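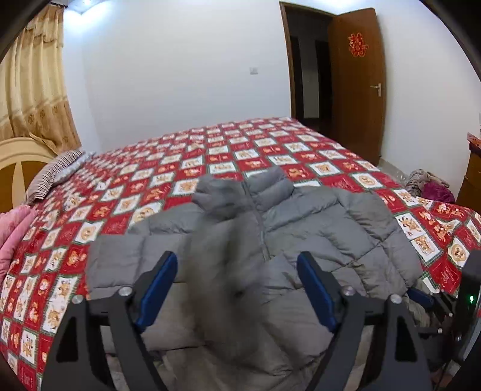
Section 2. First Recording with the Tindbridge Hand Gripper

By now your Tindbridge is bolted together and the blue pads are on both fingers. Time for the fun part! Soft things make a great first job (we love a puffer jacket laid out flat on a bed) and you don't need a robot arm for any of it.

1. Check every screw on the black frame. Snug is enough; the printed parts will crack if you lean on them.

2. Squeeze and release the fingers a few times. They should meet evenly along the full length of the pads.

3. Start the Funden recorder and wait for the green light.

4. Hold the gripper over the middle of the jacket, fingers open, one to each side of the zipper. Stay still for 2 seconds.

5. Close on the fabric, lift, fold, let go. Go slower than feels natural.

6. Stop the recorder and repeat. Aim for 30 short takes before you copy anything over.

Note: The lens is very wide, so straight walls and bed edges will look bent. Leave them alone. Poduval corrects for this when it loads the files.

Note: Smeared fabric in the middle of the view means you moved too fast. A take or two like that is fine.

Caution: Keep fingertips away from the finger pivots while closing.

Updated May 18, 2024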